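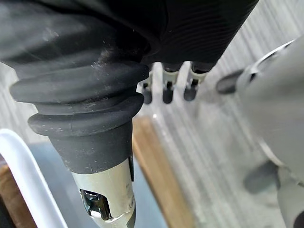

Jayson Quiambao thinks I should drink the tank water without boiling it, and he repeated this under my first post, so I will start from his opinion and then explain where I stand.

Tank water in a rented house – what do you do?
Posted by marelka_n, 17 May 2020

Good evening to all. We moved in November to a rented house outside Naltwood, and it has no town water. All our water comes from the roof into a tank behind the laundry. Before this I have lived only in flats, where one opens the tap and does not think. Now I think every time.

The agent told us that the previous tenants drank it for 11 years. I asked if the tank was cleaned in this time and he did not know. The water is clear and has no smell. After heavy rain it has a slight colour of weak tea for a day or so, and then the colour goes away.

My questions are these. Do you boil? Do you have a filter under the sink, and did you pay for it or did the landlord pay? And how does one see how much water is left? I knock on the side of the tank with a spoon, as my neighbour showed me, but I do not trust my ear.

I thank you in advance for your patience with my English.

Re: Tank water in a rented house
quiambao_j

As I said before, drink it. I grew up on tank water and so did my kids. If the gutters are clean and the lid is on, there is nothing to boil. The weak tea colour is gum leaves. Get up there and scoop them out, problem solved.

The spoon works fine by the way. Do it early in the morning, when the tank is cold below the water line and warmer above. You will feel it with your hand too.

Re: Tank water in a rented house
pegboard

Jayson, with respect, you grew up on one tank. You can't see what is in the water, and possums do not care how clean your gutters are. We were crook for a fortnight in our second year out here and the doctor's first question was about the roof.

Marelka, get it tested before you decide anything. Ours cost 36 dollars through the shire and the bottle has to be back the same day. Boil until you have the result. It isn't forever.

Re: Tank water in a rented house
quiambao_j

A fortnight crook could be anything. Could be the chicken.

Re: Tank water in a rented house
pegboard

It wasn't the chicken.

Re: Tank water in a rented house
marelka_n

Thank you both. I did not want to begin a quarrel. I phoned the shire and a very kind lady explained me the bottle. One must let the tap run first, and wipe the mouth of it, and not touch the inside of the cap. I will do this next week.

About the landlord: I have read our lease two times. It says "water supply to be maintained by owner", but also "gutters to be kept clear by tenant". So I suppose the tank is his and the leaves are mine. I have written to him in a polite way and I asked when the tank was last emptied.

Another thing I forgot to mention. There is a second, smaller tank near the shed, of 740 litres, and it is connected only to the garden. Is it a bad idea to carry water from this one for the toilet in a dry month?

Re: Tank water in a rented house
sison_rd_hamish

Not a bad idea at all, we did it for most of last summer. Use a lid on the bucket or you will be mopping the hall. Mark the bucket so it doesn't end up in the kitchen.

On the filter: we rent as well, on the Irnel side, and our owner paid for the housing but not the cartridges. He reckoned cartridges are like light globes. I thought that was a bit rich, but I didn't argue, as the rent hasn't moved in years. Put your question in writing and keep the answer.

I'm with pegboard about testing. I'm with Jayson about the gutters. You can be right in halves.

Re: Tank water in a rented house
marelka_n

An update, as I promised. The landlord has answered. He will pay for a filter, but I must find the person who installs it. The result of the test is not here yet, so we boil, and there is always a pot with a lid on the stove – my husband made tea from it already before it was cold and said this saves one step.

I climbed to the gutters also. I will not describe what I found, but Jayson was right that most of it was leaves. What I have done until now, if some other new tenant reads this:

1. Cleared the gutters on the side of the gum trees. The other side I left for the next dry day.

2. Looked at the strainer under the lid. It had a tear, and for the moment I tied a piece of new flyscreen over it. 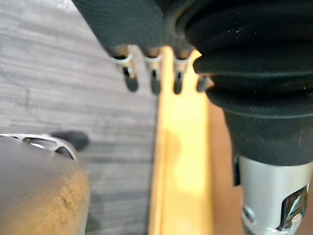

3. Opened the cap of the first flush pipe. The water came out brown and then clear. I did not know this pipe existed, I thought it was a part of the drain.

4. Wrote the level on a paper in the laundry, with the date. In the morning, with the hand, as advised.

Re: Tank water in a rented house
pegboard

Good on you. Replace that strainer properly before the storms though, flyscreen goes brittle. Trellodano Rural carries them, or did when I last went in, and they will cut one to fit if you bring the measurements. And empty the first flush after every decent rain, otherwise it does nothing.

Re: Tank water in a rented house
quiambao_j

Flyscreen is fine. Mine's been on for years.

Re: Tank water in a rented house
marelka_n

I will buy the strainer, but I keep the flyscreen in the shed in case. When the result comes I will write it here.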